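Part 4: Folding Towels on the Clomwood Mat

Okay, you've got your mat out of the tube and it's lying flat (if the corners are still curling, go back to Part 2 and give it another night under some books). Now for the fun bit - towels! I fold a ridiculous number of them, and I still start every batch with the small square ones because they're so forgiving.

1. Wipe the mat with a dry cloth. Lint from the last load will cling to terry like you wouldn't believe.

2. Put your waiting laundry in a shallow tray beyond the far edge of the mat. A cut-down cardboard box works just as well as the Cendard tray I used to recommend. Keep it shallow, so you can see what's coming up next without digging.

3. Lay one towel flat on the mat and smooth it from the middle out with your palms. Don't tug the corners! Terry stretches on the diagonal and you'll be chasing that bulge through every fold.

4. Find the woven bands, if your towel has them. They're the smooth stripes where there's no loop, and they're the best fold guide you'll ever get for free. I like them running away from me, one on the left and one on the right.

5. Turn the towel until the bands are square with the sides of the mat. A few degrees off doesn't look like much now, but it'll show once you're down to quarters.

6. Bring the left band over to meet the right band, match them up top and bottom, and press along the fold with the side of your hand.

7. Fold the bottom edge up to the top. Press again. Done, on to the next one!

Note: If a corner has started to fray, snip the long threads before you fold, and tuck that corner to the inside at step 7. I've got a few old Toprak towels that are more fray than towel by now and they still stack up fine.

Note: Jeans and tops get their own settings in Part 5. Leave them in the tray until the towels are finished, or you'll end up switching back and forth and losing your rhythm (ask me how I know).

Caution: Never iron on the mat. The surface will mark, and the Nirkenex spray that gets rid of scuffs won't do a thing for a scorch.

Caution: Don't pile more than 9 folded towels on one corner of the mat. The stack leans, then it slides, and then you're back at step 3 with the whole lot. 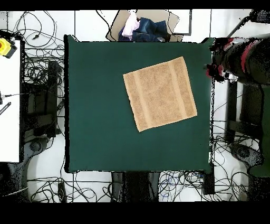

Once you're happy with your quarters you can try thirds, which I prefer for narrow shelves. Everything up to step 5 stays the same. Then fold the left side in by a third, bring the right side over the top of it, and finish with the bottom edge up to the top as before - the stack comes out slimmer and a little taller.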